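Week 4: Sorting, Grouping, and the Trouble with "Other"

Reading: Tlapale, chapter 2. Bring your own list.

Every system of categories has a leftover pile. Libraries have one, tax forms have one, and your kitchen has one, usually in the drawer under the toaster. Tlapale calls this the residual category and spends a whole chapter being polite about it.

The Boersma inventory is our main case. The clerks started with 10 headings and 2906 items. By October, 2445 of those items sat under "Miscellaneous," and the clerks reported that the system was going well. In a sense it was. Everything had a place -- it was mostly the same place.
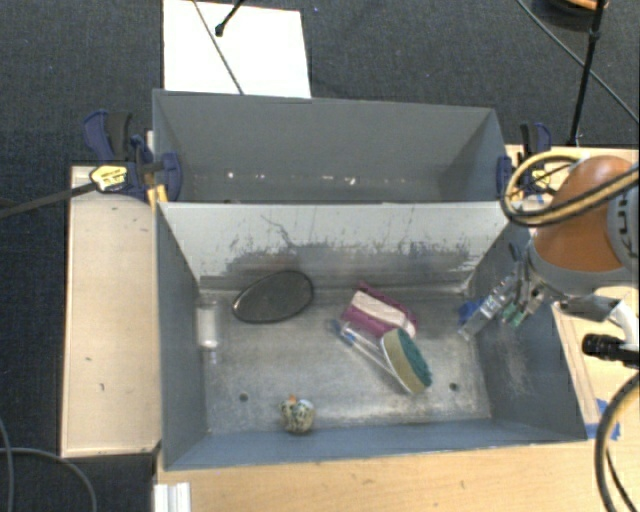

A big leftover pile can mean that the headings were drawn up by someone who had never met the items. It can also mean that the people doing the sorting were tired. Cortés argues for the second and has the time sheets to back him up. Look at how the numbers jump after 4 p.m.

Terms to know: residual category, lumper, splitter, overlap. A stapler is an office supply and also a tool. Please do not email me about the stapler.

For next time: take any 10 things you own and sort them twice, under two different sets of headings. Write down what moved. You may use "Other" once per set, and I will be reading those entries first.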